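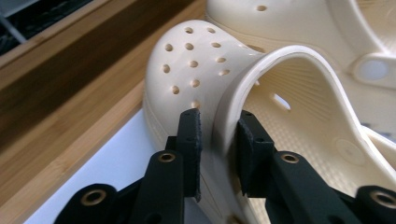
Where do people put their shoes when they come home? In most of the homes we studied, they leave them within two steps of the entrance door, and the shoe rack is used mainly for pairs that are out of season.

Figure 2. Cream-colored clog with round holes over the toe and a textured footbed. A second clog of the same color lies behind it.

4.2 Slip-on shoes at the entrance

In the Gollberg survey we recorded 385 pairs of shoes in entrance areas. Of these, 314 pairs stood or lay on the floor at the time of the visit. Slip-on shoes, and clogs in particular, were almost never found on a rack. The residents explained to us that they wear such shoes many times in a day, for example to bring out the garbage or to fetch the mail, and that a fixed place for them is not practical.

Clogs of the type in Figure 2 also need more space than flat shoes. The toe is high and round, and the rim around the foot opening is thick, so two clogs cannot be pushed into each other. On the narrow Holloway rack, which has a shelf height chosen for flat shoes, residents had to lay them on the side. Bühler made the same observation in his earlier work on the Gidton apartments.

We therefore treat clogs as a separate group in the tidying task. A pair was counted as tidy when both shoes stood with the sole down, next to each other, and the toes pointed to the wall. This rule is more strict than the one used by Kaufmann, who accepted also a distance of one shoe width between the left and the right shoe. The results for boots and for children's shoes are given in Section 5.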